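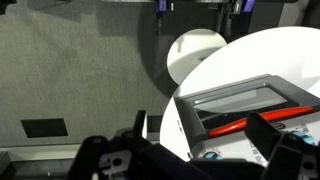
Home | Papers | Working Notes | Contributors | Search

July. By Colin Catterall, Rellstead

4. Rules for contact tasks with small hinged appliances

4.1 Why a written practice

Tabletop manipulation has grown up fast, and we think its habits of record keeping can grow up with it. When two labs report that an arm "opens the door" of a small appliance, they may mean quite different things. One counts a door that has left its latch. Another wants it swung wide and released. A third will accept a door that opened while the whole appliance slid across the mat. Each choice can be defended, but a reader needs to know which was made, and in our own early work we found that even our two sites, Rellstead and Rolham, had drifted apart without noticing.

The rules in this section came out of that discovery. They cover the conduct of a trial from the moment the arm is enabled to the moment the log is closed, and they are written for people who run the trials, so we have kept the wording plain. We refer to the full set as the Whitlock practice, after the building where the first version was argued over. It was great fun to write, and the arguments made it much better.

4.2 Viewpoint and occlusion

A wrist camera gives a wonderful close view of contact and a poor view of nearly everything else. Figure 4 is typical of an approach to a handle.

Figure 4. Wrist view with the right gripper finger overlapping the red handle of a small toy-like appliance. Both blue dials are partly covered by robot parts.

Two things follow from a view like this. The finger hides the middle of the handle, so the image alone can't settle whether the finger is touching the bar or only standing in front of it. Contact must therefore be confirmed from a second source, either joint effort or a fixed camera, before it is entered in the log. The dials raise a different problem. An annotator asked for a dial position may be tempted to fill in what the robot is covering, and the practice forbids this. The permitted entries are a reading, "partly covered" and "not visible." We added the middle entry at the request of the Rolham annotators, and it is now the one we would least like to give up.

Strong light on pale surfaces deserves the same care. The large white surface behind the appliance in Figure 4 is almost featureless in its upper part, and a depth estimate taken there should be flagged before it is used for planning. The operator may change the lighting between sessions but never within one.

4.3 Conduct of a trial

Rule 1. The workspace is defined before the session opens. Every object inside it is listed, including those that play no part in the task. An object that isn't on the list is either added or removed before the arm is enabled.

Rule 2. One person holds the stop control and has no other duty. This person may end a trial at any time and doesn't have to give a reason.

Rule 3. Hands stay out of the workspace while the arm is enabled. Resetting a door by hand means disabling the arm first, however short the reset. We make no exception for low speeds or light grippers.

Rule 4. The success condition is written down before the first trial and read aloud at the start of each session. For a hinged door it must state the final angle, whether the gripper has to let go, and how far the body of the appliance may move.

Rule 5. A stopped trial stays in the record. It is labeled with the phase in which it was stopped (approach, contact, pull or release) and included in the total.

Rule 6. Changes to the gripper, including new finger pads, begin a new session with a new calibration.

4.4 Trying the rules out

We applied the practice to 376 trials split between the two sites, all logged in Clisico, our in-house session recorder. Of these, 39 were stopped before completion. Under our older habits most of the stopped trials would have been thrown away and repeated, and we are delighted to have them. They show where the approach phase needs attention far more clearly than the successes do.

A further 11 trials were relabeled after review. In each one the first annotator had recorded contact from the wrist view alone and the effort signal didn't support it. Both sites then repeated the labeling exercise using the wording of Section 4.2, and the remaining disagreements were confined to the release phase. There the question is usually when the gripper has fully let go - a matter on which our rules are still too loose.

4.5 Limits

The practice assumes a single fixed arm and one operator with a dedicated stop holder. It says little about two arms sharing a workspace, where the phases in Rule 5 can overlap. It also assumes that the appliance is unpowered. Groups working with live heating elements will need electrical and thermal rules on top of these, and we would be very glad to compare notes with anyone drafting them.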